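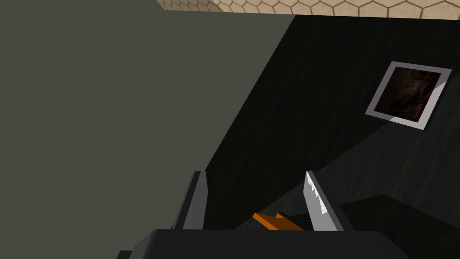
Home Stories Local Work Archive Contact

Search this site Search

7 min read

Twelve years on the 638

The 638 leaves Plirnach at 5:40 in the morning and gets to Gerden at 6:52, if the drawbridge is down. The woman who drives it has had the early run for 12 years. Before that she drove a delivery van for Gredent, the flooring wholesaler out by the highway, and before that she worked in its warehouse.

We talked at Jõgi, the coffee shop across from the Gerden depot, during her break between the second and third trips. She had a cheese roll and a large tea and kept her jacket on. She asked me not to use her name, on the grounds that everyone who rides the bus knows who she is and it is no use to anyone else.

She took the job for the hours. "My son was starting school and I wanted to be home when he got in. If you take the early run you're finished by two. The early run was open, nobody with any seniority wanted it. I said yes before I'd thought about getting up at 4:15."

The getting up has not improved. She sets two alarms, one in the bedroom and one in the kitchen next to the kettle. Her clothes go on a chair in the hall the night before. She has overslept twice, both times after the clocks changed, and both times the dispatcher called and she was in the yard 20 minutes later. "I live close. I wouldn't have taken it otherwise."

The first job of the day is the walk-around. She checks tires, lights, mirrors, doors, the ramp, the fire extinguisher and the floor for anything left by the night cleaner. Then she sits in the seat and adjusts it, which she says takes longer than all the rest. "Whoever had it the day before is always a foot taller than me. And the seats on the older buses have a mind of their own. You get it right, you drive off, and at the first stop it sinks."

I asked about the route itself. She drew it on a napkin. Out of Plirnach it follows the river for the first third, then goes up through the orchards, stops at the hospital, and comes into Gerden from the north side past the grain silos. There used to be a stop at the old dairy. The dairy closed and the stop stayed on the timetable for another four years, so she had to pull in, open the doors and pull out again with no one there.

"I asked them about it every September when the new timetable came out," she said. "Every September it was still on there. Then one year it was gone and I felt a bit sad about it. I still look over when I go by."

Her regulars on the first trip are mostly hospital people: cleaners, kitchen staff, two nurses who sit apart and don't speak until after the bridge. There are also a few who work at the silos, and a student who gets on with wet hair all year, including in January. Most of them sleep. She knows who gets off where, and if someone is still asleep when their stop comes up she calls out the name of it a bit louder than she needs to.

"I won't shake anybody. You don't touch passengers. But I can say 'Hospital' pretty loud."

Does she mind that they sleep? "No, I take it as a compliment. If I was braking hard they'd be awake."

She has strong opinions about braking. New drivers, she says, are taught to watch the car in front, and what they should watch is the one in front of that. She was trained by an older driver who stood a paper cup of water on the dash and told her to get from the yard to the hospital without spilling it. She spilled it at the first traffic light. By the end of the second week she could do it on the flat part but never on the hill, and she doubts that he could either. "He always had some reason to move the cup before the hill."

The bridge is the part of the route that people complain about. It opens for boats on request, and in the summer the requests come early. A sailboat takes 12 minutes from the first bell to the barrier going back up. She can make up four of those on the orchard road and no more, so the people connecting to the train at Gerden miss it.

"They get angry with me and I understand it. I used to explain about the bridge. Now I radio ahead and ask the train people if they can hold it, and I tell the passengers I've asked. Sometimes they hold it and sometimes they don't. People are better about it if they know you asked."

When the company changed its ticket system two years ago, the whole 638 had to switch from paper to cards. The training was a half day in a room above the garage. The first week was bad – the readers didn't work in the cold, and some of the older riders hadn't been told at all. She let people on and wrote down the fares in a notebook. At the end of the week she handed the notebook in to the office and never heard about it again.

She misses the paper tickets a little. They came in rolls of 600, and when a roll ran out in the middle of a trip you had to change it at a stop with a line of people looking at you. She got fast at it. "That's a skill I have now that's worth nothing. I could still do it with gloves on."

I asked about the worst day. She thought for a while and said there wasn't one that made much of a story. There was a winter morning when the hill iced over and she had to sit at the bottom of it with a full bus for an hour and a half, waiting for the sand truck. A woman in the back had a bag of clementines she was taking to work, and passed them up the aisle. The heater held out. When the truck finally came, the driver of it turned out to be one passenger's brother, and the two of them had an argument through the window about something to do with a lawn mower.

"So that was the worst day and it wasn't so bad," she said. "The bus smelled of oranges until spring."

The company has asked her more than once to move to days, or to train new drivers full time. She did three months of training and went back to the 638. She didn't care for sitting in the passenger seat. She also found that she kept waking up at 4:15 anyway and had nothing to do until eight.

Her son is 17 now and doesn't need anyone at home when he gets in. He rides the bus himself, the later one, and according to her he complains about the driver. She told him to look at the car in front of the car in front and then say what he would have done. He put his headphones back on.

There is talk of splitting the route at the hospital, so that people from Plirnach would have to change there to reach Gerden. She has been to one meeting about it and plans to go to the next. Her objection is practical. The shelter at the hospital has a bench for three people and a roof that drips at the front, and the two buses would be timed five minutes apart. "Five minutes is fine on paper. Put a sailboat in it and you've got 20 people standing in the rain."

She checked the clock over the counter, wrapped the second half of the roll in a napkin and put it in her jacket pocket. The third trip leaves at 10:15. She likes that one least, she said, because everybody on it is awake and wants to talk, and she likes to be at the stop three minutes before it's due.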